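Luftballons vorher aufblasen - wie lange halten die?

Umesh Sisodia
Wir brauchen für eine Feier 90 helle Ballons, nur mit Luft, kein Helium. Kann ich die am Abend vorher machen? Und wo lagere ich sie, ohne dass mir die Hälfte platzt?

Brijesh Dixit
Am Abend vorher ist kein Problem, normale Latexballons bleiben mit Luft ein paar Tage ansehnlich. Nicht ganz prall aufblasen und weg von Heizung und Sonne. Zum Ablegen nehme ich ein altes Handtuch, auf der blanken Tischplatte rollen sie sofort weg. 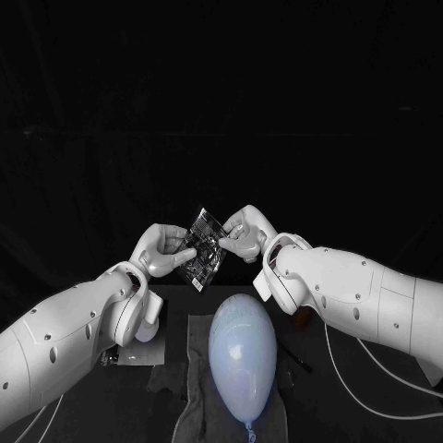 Kleinteile und Tütchen mit scharfen Kanten halte ich von den Ballons fern - im März sind mir so 4 Stück geplatzt.

Hedlund
Kauf gleich die 200er-Packung, Ausschuss gibt es immer.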